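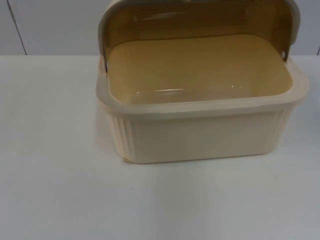 Cream plastic bread box, roll-top lid open.

# Trevaskis – Catalog and Listings Meeting, Minutes

Date: 08/12/2023
Location: upstairs meeting room, Clumgate
Present: purchasing, listings, warehouse, returns desk, accounts (by phone, items 1 to 4)
Apologies: photography

## 1. Minutes of the previous meeting

Accepted with one correction. Under "Ship's bells," the line "lanyards to be sold separately" should read "replacement lanyards to be sold separately." Every bell ships with a lanyard fitted.

## 2. Open actions

- Barometer dial text: closed. The supplier has corrected the spelling on the dial plate. Old dials in stock are to be sold through the clearance page with the error stated in the listing.
- Felt pads for bookends: open. Samples received, but the adhesive side does not hold on lacquered brass. Purchasing to ask for a different adhesive.
- Duplicate item codes: open, see item 5.
- Shelf labels in the bell aisle: closed.

## 3. Sand timers, Favska range

Purchasing reported on the Favska delivery. The order was for 449 brass-framed sand timers in three frame sizes. The count on arrival matched the packing list. Of these, 13 were set aside at goods-in: most with loose end plates, the rest with scratches on the glass. Favska has agreed to credit the full amount and does not want the pieces returned.

Warehouse asked if the timers with loose end plates can be repaired here. The end plates are held by threaded posts with a cap nut on each side, and tightening the nuts is enough in most cases. Agreed that these can go back to stock after tightening, provided the frame stands level on a flat surface. Pieces with scratched glass are not to be sold as new.

There was a longer discussion of run time. The old listings state a single time for each size. Checks by the returns desk show that individual timers differ from each other, and that the same timer can differ depending on which end is up. Returns marked "not accurate" are now the most common reason given for this product group. Listings proposed the following wording for all sizes:

"Decorative timer. Run time is approximate and will vary from piece to piece. Not for use where exact timing is needed."

Purchasing preferred to drop the run time from the title and keep it in the description only. Agreed. The wording above goes in the first paragraph of the description, before the dimensions.

Frame finish was also raised. Favska uses the word "antique" for a dark chemical finish and "antiqued" for a lighter one. Customers cannot be expected to know this. The two finishes will be listed as "dark brass" and "light brass," and the word "antique" will be removed from both titles.

## 4. Pricing of boxed and unboxed pieces

Accounts noted that the wooden presentation box is currently priced in three different ways: as an add-on, as part of a set, and as a free item above a certain order value. The free-item rule was meant to end in October and is still active in Drakon. It is to be switched off now.

From the next price list, each piece that has a box will carry two item codes, one with and one without. The box alone will no longer be sold. Warehouse pointed out that a stock of loose boxes will be left over. These can be used to replace boxes damaged in transit.

Accounts left the call after this item.

## 5. Item codes and title format

Listings presented a cleanup plan for the catalog. The present titles were written over a long period and follow no fixed order. The material, the finish, the object, and the size appear in different positions, and the size is given sometimes as height, sometimes as width, and sometimes as the length of the box.

Proposed order for all titles:

1. Material
2. Finish
3. Object
4. Feature, if any
5. Largest dimension of the object itself, in inches
6. Box, if included

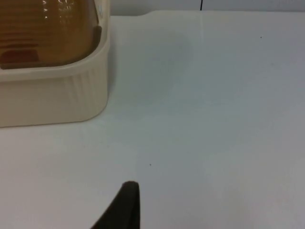

The word "solid" was discussed at length. It is used in many titles where the piece is in fact a brass casting with a hollow base, or a brass sleeve over another metal. Agreed that "solid brass" may only be used where purchasing holds a written statement from the supplier. In all other cases the title will say "brass" or "brass-plated," as applies. Where there is doubt, the listing is to be held back until the supplier answers.

Words to be removed from titles in all cases: "deluxe," "premium," "museum quality," "authentic." They may stay in older printed material until it runs out.

Title length was raised by the warehouse. Drakon cuts long titles on the pick sheet, so that the size is often lost, and the wrong size is picked. With the size placed fifth, this will still happen on boxed items. Two options were considered:

- Shorten the titles across the board.
- Print the size on the pick sheet as a separate field.

The second option was chosen. The field exists in Drakon but has never been filled in for older items. Listings will fill it in as each title is edited, bells first, then timers, then desk pieces.

Duplicate codes: the same telescope stand is held under two codes, and several paperweights share one code across two finishes. Warehouse will do a shelf check before any code is deleted. A code with open orders against it must not be changed until those orders have shipped.

## 6. Returns: tarnish and lacquer

Returns desk reported a steady flow of complaints about tarnish on unlacquered bells. The listings do say "unlacquered," but only in the last line. Some buyers had used a strong polish on lacquered pieces, which left patches in the coating.

Agreed:

- State "lacquered" or "unlacquered" directly under the title.
- Include a care card with every bell and every desk piece. First print run: 2,000 cards, single-sided.
- Care card text to cover both types – dry cloth for lacquered, mild brass polish for unlacquered – and to say how to tell which is which.
- Tarnish on an unlacquered piece is not accepted as a fault. Tarnish under lacquer is accepted, and a replacement is sent.

The returns desk asked that fingerprints under lacquer be treated the same way as tarnish under lacquer. Agreed.

## 7. Packing

Ship's bells continue to arrive with the clapper loose inside the bell, which marks the inner surface. Warehouse has tried a paper wrap around the clapper and a foam plug in the mouth of the bell. The foam plug holds better but needs a different size for each bell. Paper wrap to be used for small bells and foam for the larger ones. Packing instructions at the benches to be updated.

Outer cartons: the current supplier has changed the board, and the new cartons bulge when stacked. No stacking above three high until a replacement is found.

## 8. Any other business

- The label printer at the second bench prints off center. Warehouse to recalibrate.
- The stock room at Clumgate will be closed for the shelf check. Orders for bells and paperweights placed during the check will be held and shipped after it.
- A request from a trade customer for engraved plaques was declined. Engraving is not offered on pieces bought in finished.

## 9. Actions

| Action | Owner |
|---|---|
| Request different adhesive for felt pads | Purchasing |
| Confirm Favska credit in writing | Purchasing |
| Collect supplier statements for "solid brass" | Purchasing |
| Tighten and level-check returned-to-stock timers | Warehouse |
| Switch off free-box rule in Drakon | Accounts |
| Rewrite timer descriptions and finishes | Listings |
| Fill in size field, starting with bells | Listings |
| Shelf check for duplicate codes | Warehouse |
| Draft care card text | Returns desk |
| Update bench packing instructions | Warehouse |

Date of next meeting to be set once the shelf check is complete.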